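# Rapport de projet – La conditionnalité dans les accords de financement du développement

Projet Fillcombe, second semestre

## 1. Objet

Le présent rapport examine la manière dont un bailleur bilatéral assortit ses décaissements de conditions, et les effets de ces conditions sur le calendrier budgétaire du pays bénéficiaire. Le cas étudié est le programme Prirnex, doté de 800 millions d'euros et consacré à l'électrification rurale. Le fonds Drakent en assure la gestion fiduciaire.

Le corpus comprend la convention de financement, ses avenants et 4 rapports de suivi. Les annexes confidentielles n'ont pas été consultées.
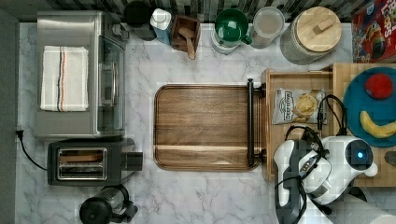 La convention distingue deux catégories de conditions. Les conditions préalables doivent être remplies avant toute mise à disposition des fonds ; les conditions de tranche sont vérifiées à chaque échéance. Les secondes portent sur l'adoption de textes tarifaires, la publication des comptes de l'opérateur public et l'ouverture des appels d'offres.

## 2. Méthode

Chaque condition a été codée selon trois critères : nature (législative, comptable, opérationnelle), autorité responsable, délai accordé. Nous avons repris la grille Dumitrescu, en fusionnant les rubriques relatives à la passation des marchés. Le codage a été effectué deux fois, à l'aveugle. Les divergences ont été tranchées par relecture du texte source – la version française faisant foi.
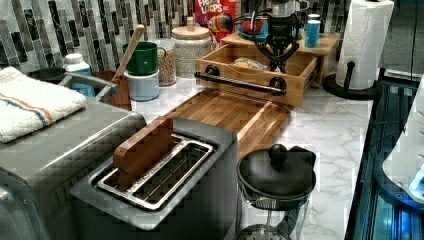
**Que se passe-t-il lorsqu'une condition de tranche n'est pas remplie à l'échéance ?**

Le décaissement est suspendu jusqu'à la revue suivante, et les crédits correspondants restent inscrits au budget de l'État bénéficiaire sans pouvoir être engagés. La tranche n'est annulée qu'après 2 revues négatives consécutives.

## 3. Résultats

Une tranche de 200 millions a été suspendue en janvier pour défaut de publication des comptes de l'opérateur. Les conditions législatives sont celles qui accusent les retards les plus longs : elles dépendent du calendrier parlementaire, que la convention ne prend pas en compte. Les conditions comptables sont remplies plus tôt, souvent sous réserve.
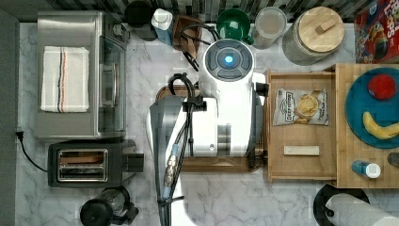

La charge pesant sur le réseau constitue une limite de l'étude. Les rapports de suivi mesurent le nombre de raccordements, sans relever la puissance appelée par foyer. Or un plan de travail où voisinent un four d'appoint en inox et un grille-pain à deux fentes ne correspond pas au ménage type retenu par Prirnex, défini par l'éclairage et la recharge de téléphones. L'indicateur de raccordement ne permet donc pas d'apprécier la viabilité du tarif, qui fait pourtant l'objet d'une condition de tranche.

## 4. Points ouverts

- Obtenir les procès-verbaux des revues auprès de Drakent.
- Reprendre le codage des avenants, dont la numérotation change en cours de programme.
- Vérifier si la suspension a été répercutée dans la loi de finances rectificative.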